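Plotudia Shared Kitchen Guide
Reading time: 2 min
Print this page | E-mail this page

Section 4. Dry Food Containers

4.1 Before First Use

1. Separate the lid from the body and remove any loose packing material.
2. Wash both parts by hand in warm water with mild dish soap.
3. Stand the parts on a rack and leave them until fully dry, including the groove under the rim.

Note: The product sticker may stay on the lid. If it begins to lift, remove it completely — loose paper can work its way under the rim.

4.2 Filling and Closing

Containers with a blue-rimmed lid are reserved for dry food. Liquids and cooked leftovers are to be kept in the Onsri jars on the lower shelf.

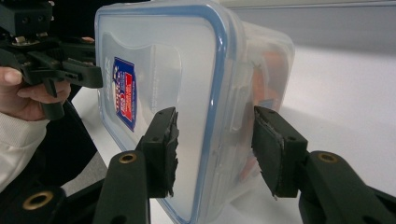 Leave a gap of 2 cm between the food and the lid. Overfilled containers do not close evenly, and the latches wear out sooner.

1. Wipe crumbs from the top edge of the body.
2. Set the lid in place and press along all four sides.
3. Close the latches, working on opposite sides in turn.
4. Write the contents and the date on a strip of tape and attach it to the body.

Caution: Do not pry a latch open with a knife or spoon. Replace any lid with a cracked latch.

4.3 Storage

Store containers on the Drunemden shelving, no higher than shelf 2. Dry goods not used within 20 days of opening are to be discarded. Requests for replacement lids should be addressed to Ourania Deligiannis, Kitchen Services.

Last revised Thursday, September 15, 2022

Related sections
Section 3. Refrigerator Shelves
Section 5. Wekus Labels and Tape
Section 16. Monthly Pantry Check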